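Home Tickets Knowledge base Downloads Contact

Ticket: Eel pass counter, Perkville weir. Upstream counts drop to zero overnight
Product: Brendico video counter, firmware branch 4
Opened: 19 June 2020
Reported by: Ineke Timmermans
Status: Resolved, one item left open

Problem as reported

The counter on the left bank eel pass has logged no upstream movements between dusk and dawn since the trough was cleaned. Daytime events are still recorded, mostly leaves and the odd minnow. The trap box at the top of the pass held 32 elvers and small yellow eels at the first morning check after cleaning, so fish are climbing the pass and are not being counted. The river level was inside the working range of the pass throughout. Pump flow to the bristle ramp is normal.

Setup

Camera housing mounted over the counting trough, looking straight down. Infrared lamps, 2 off, one on each side. Backing board on the trough floor. Adeck logger in the kiosk, powered from the mains through a battery float charger. Clips are kept on the card and event totals are sent by modem every hour. Trough and ramp were installed by Van Dijk.

Log

1. Asked for the card. Clips from before and after the cleaning are both present and no gaps appear in the file times. Logger clock checked against the modem time and correct. Not a storage or clock fault.

2. Supply voltage at the logger steady through the night. Lamp current normal on both channels. The trough is lit evenly in the night clips, with no shadow down one side. Lamps ruled out.

3. Sensitivity on site was set to the default. Asked the site to raise it by one step. Result the next morning: several hundred events, nearly all bubbles and ripple, and still only a few eels. Setting put back to default. Please do not raise it again on this site until the cause is known.

4. Went through a night clip by eye. Eels are there and can be picked out when they move, but the outline breaks up along the body. The software sees each eel as a row of small pieces and rejects every piece for being under the minimum length. It does not report rejected pieces in the hourly totals, only in the debug file, where they appear as code 100. The debug file for the first night is full of code 100.

5. Asked what was changed during cleaning. The original backing board had lifted at one end and was swapped for a plain dark grey one cut from sheet left over from the ramp covers. It was fitted with the same screws and sits level.

Cause

Low contrast between the fish and the replacement board. In daylight there is enough colour and glare for a partial outline. Under infrared the board and the back of the eel come out at nearly the same grey level.

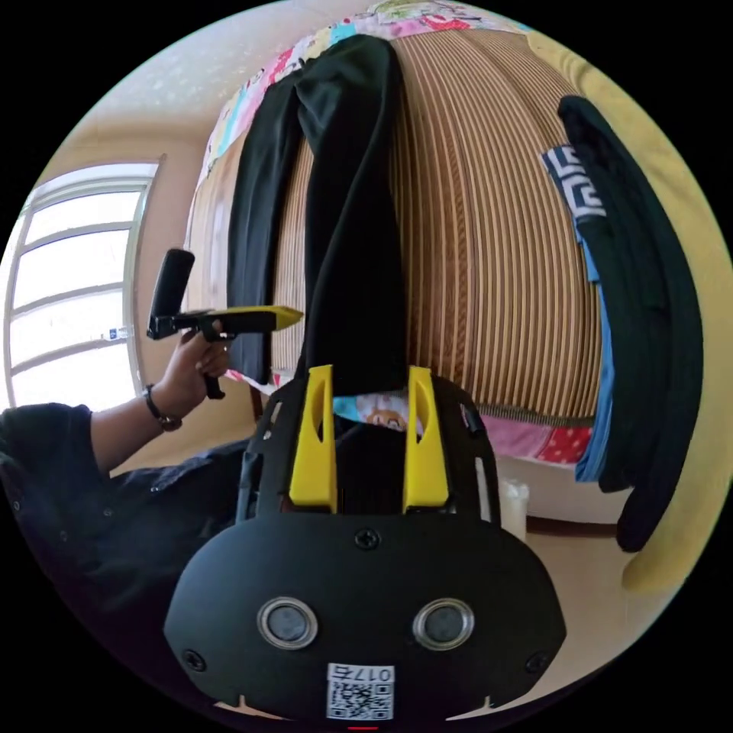 Backing boards for this counter can be plain light or patterned, and the software handles both, provided the target differs from every part of the pattern. A repeating pattern is learned in the first minutes after a restart and then subtracted. The dark garment hanging over the striped slatted mat is the sort of arrangement that suits it: a single black shape laid across regular stripes, with the stripes available on both sides as a reference. A dark eel over a dark board has no such reference. Patterned boards do need to be fixed firmly, as any shift will be counted as movement until the pattern is learned again. Check this after high flows.

Fix applied

Matt white board fitted, screws countersunk, edges sealed to stop small eels getting underneath. Background relearned with the pump running and the trough clear of fish. Minimum length and sensitivity left at default. The next night gave upstream events from shortly after dusk, and the clips checked by eye agreed with the log except for one pair of eels crossing side by side, logged as a single fish. This is a known limit of the current software.

Data

The night totals recorded with the grey board should be marked as missing and not entered as zero. The clips can be run again with the minimum length lowered, but the results will include a good deal of noise and will need a manual check. Trap box numbers for the same nights are the better record. If the seasonal run estimate has already been worked out for June, it will need redoing.

Still open

Code 100 rejections ought to show in the hourly message, so that a site can see this fault without pulling the card. Passed to the software group as a change request.

Reply from site, Ineke Timmermans: White board is in and holding. Algae is starting to show on the lower edge, so we will wipe it at each trap check. Old grey board kept in the kiosk, labelled not for use.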